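From: Bradley Parsons
To: Tamihana Walkers and Runners list
Date: 25th January
Subject: Re: Knees, stairs and getting going again

Sieglinde Petersen wrote:
> Hello all, I've done the beginners' plan twice now and both times my
> knees started grumbling in week 3. Walking is fine, it's the running
> bits. Should I stop altogether or push on? I had my heart set on the
> Sokberg loop in June and I'm feeling a bit glum about it.
> Sieglinde

Hello Sieglinde, and hello everyone else who is reading this with a biscuit in hand (I certainly am writing with one).

First of all, please don't be glum! June is a long way off and the loop will wait for you. I had very much the same thing when I came back to running after my long lay-off, and I was so cross about it that I sulked for a fortnight and then went out and did exactly the same thing again, only faster. I don't recommend that.

What helped me was dropping the running bits right down and doing stairs instead. We have a decent flight at the back of the Grultano car park, and I started by going up at an ordinary pace and coming down slowly, holding the rail, until I'd had enough. Coming down is the part my knees used to hate, so I was very careful with it. After a few weeks I put the running back in, one minute at a time, with plenty of walking in between.

The other thing was strength work at home, which I had always put off as dull. It is dull, but with the radio on it goes by quickly enough.

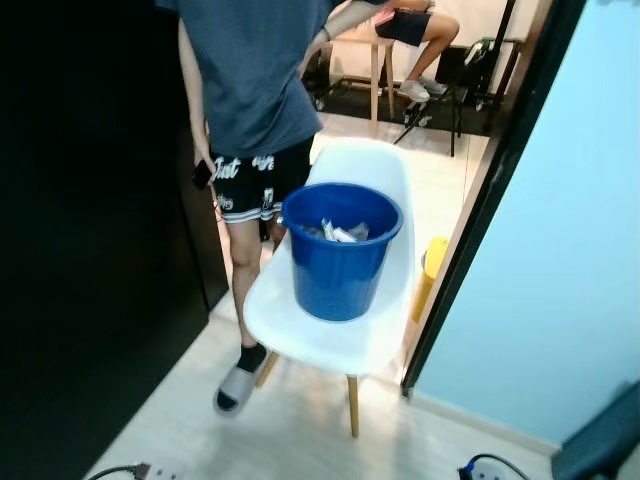

I do sitting down and standing up from a kitchen chair, slowly, arms folded, and then calf raises holding on to the worktop. Ten of each to begin with, and more when that feels easy. My wife joins in now and is much better at it than I am, particularly the calf raises.

If it's a sharp pain, though, or there's any swelling, do go and see somebody about it before you try any of this. I'm only a retired postman with opinions.

The Sokberg loop has over 400 steps if you take the quarry side, by the way, so the stairs will come in handy. I'm happy to walk it with you in the spring at any speed you like, and I'll bring the flask.

All the best,
Bradley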